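Uketmont to Begin Kitchen Scrap Collection in June

2024-05-23

Print this article | E-mail this article
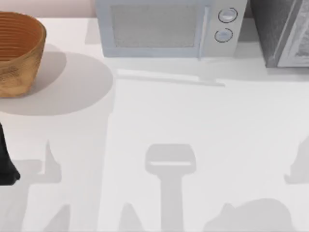
Households in Uketmont will be able to put food scraps out for curbside pickup starting in June, after the town council approved a one-year trial Tuesday-route residents have been asking about since last fall.

The vote was 5 to 2. The trial covers 1,153 homes on the east side of town, between Tennant Street and the river. Homes west of Tennant are not included for now, but residents there may bring scraps to a drop-off point behind the public works garage on Alix Road.

"We picked the east side because the trucks already go down those streets in the early morning and the alleys are wide enough," said Sorcha Jardine, the town's public works director. "If the numbers hold up, we will come back to the council and ask for the rest."

Each home in the trial area will get a green outdoor cart with a locking lid and a booklet listing what can go in it. The town will not hand out indoor containers. Jardine said people can use whatever they already have on the counter or under the sink, as long as the scraps are emptied into the outdoor cart before collection.

Accepted items are fruit and vegetable peelings, coffee grounds and paper filters, tea leaves, bread, rice, pasta, eggshells, meat, fish and small bones. Plain paper towels and uncoated paper bags are also fine. Plastic bags are not accepted, including those sold as compostable. Grease, pet waste, diapers and yard trimmings must stay out of the carts. Yard trimmings will still be picked up separately through the fall.

The scraps will be hauled to the Skorkach composting yard, 8 miles north of town. The yard opened as a leaf dump and now takes material from farms and two school districts. Manager Angus Niven told the council that it can handle the extra load without adding staff. Finished compost takes several months to cure, and trial households will be able to pick up a free bag next spring.

Council member Donnie Cairns voted against the plan. He said the town should finish paying for the new recycling truck before taking on another service, and he questioned whether enough people would use the carts to justify the cost.

"I have nothing against compost. I have a pile of my own," Cairns said. "I just don't think this is the year for it."

Kenna Hepburn, who also sits on the council, said food makes up a large share of what the town sends to the landfill, where dumping fees have gone up twice in three years. She said a small trial was a reasonable way to find out if the savings were real.

The town ran a sign-up survey over the winter and heard back from 177 households. Most said they would use a cart every week. The most common worries were smell, raccoons and where to keep another bin. Several people on Tennant Street asked if neighbors could share a cart, and the council agreed to allow it with written consent from both homes.

To keep odors down, the booklet suggests wrapping meat and fish in newspaper and keeping them in the freezer until pickup day. It also suggests rinsing the outdoor cart once or twice a month in warm weather. Lids should be locked at all times.

There is no separate charge during the trial. The cost will come out of the existing solid waste budget. Any fee after the first year would need another vote and a public hearing.

Carts will be delivered over the first two weeks of June. Households that do not want one may call the public works office and have their address taken off the list. Carts should be set out by 6 a.m. with the handle facing the house, at least three feet from the trash cart and any parked cars.

Blair Kerr of the public works office will answer questions about the program at an open house in the basement of the town hall, the brick building put up in 1899. The side entrance on Alix Road has a ramp. Copies of the booklet will be available there and at the library desk.

Print this article | E-mail this article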